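Search this site Search Menu

What a dish line really costs: a talk with the person who signs for it

I got the invitation from Fladari back in June, and it took me until now to get out there. Published October 17, 2018, then, for anyone keeping track of how slow I am!

Fladari runs the dish rooms for a string of small cafeterias, and for the last year or so they've been working out whether a pair of robot arms can do the tray clearing. You know the job – scrape the leftovers, put the bowls in the rack, do it again until your feet hurt. I sat down with their equipment planner, who asked me to leave her name out of it and then talked for most of the afternoon (my favorite kind of interview).

I started with the obvious question. How much?

"Everybody wants one number," she told me. "I had one number too, when I started. It was $2,700 and I was very proud of it."

That was the quote from Drunura for a pair of small tabletop arms with their power supplies. She put it in the plan, got it approved, and ordered. By the time the station could do anything at all, the total was $3,941. I asked where the rest went and she laughed and pulled up her spreadsheet, which has more colors in it than I'd like in a spreadsheet.

"Cables. Mounts. Spare fingers for the grippers. A second set of spare fingers. And the dishes! I didn't have one line in there for dishes."

She'd set aside nothing for plates and bowls, figuring they would borrow from the kitchens. The kitchens had other ideas. So now there's a line for plates, bowls, trays and racks, with almost $300 in it, and she says it's the line she defends hardest at budget time. Different colors, different sizes, some with real food stuck on. "If you only practice on clean white plates, you're buying a machine for clean white plates."

We got onto vendors after that. She'd looked at Gostine as well, who lease their arms by the month and send a person out when something goes wrong. She liked them a lot. The trouble was that the lease ran for a full year and she only had approval for 6 months. Drunura sold outright, so Drunura it was. Would she do the same again?

"For a trial, yes. For a real dish room, I'd want somebody on the other end of the phone. I've spent whole mornings on a loose connector, and my mornings aren't in the spreadsheet either."

I liked that answer, and I asked if she was going to put them in. She said she'd added a row for it while I was getting coffee.

The software side she was less eager to get into. They use a package from Jiang to set up and run the tasks, and it's paid for out of another department's money – "a very happy accident," she called it. When that arrangement ends she'll have to find the fee somewhere, and she already has her eye on the travel budget.

What surprised me was how little of her planning is about the arms themselves. She talked for ages about tables. How deep they need to be so both arms can reach the tray, where the rack goes, where the scraps go, whether a person can still walk past with a full cart. One of their sites has a dish room so narrow that she's crossed it off completely. Another would need a new counter, and the counter would cost more than the arms.

"Measure the room first," she said. "I'd print that on a shirt."

I asked what she'll request for next year. Two more stations, she thinks, both at the bigger sites, plus a full set of spares for each one. She's also asking for a rolling cabinet, and she wants it known that she has asked for it before.

Contact us | Copyright 2018 | Back to top 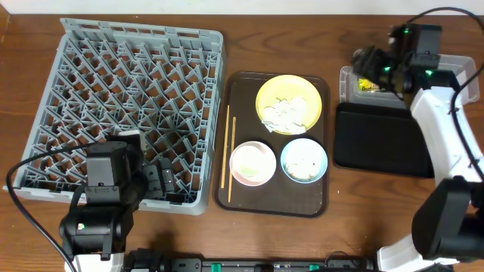
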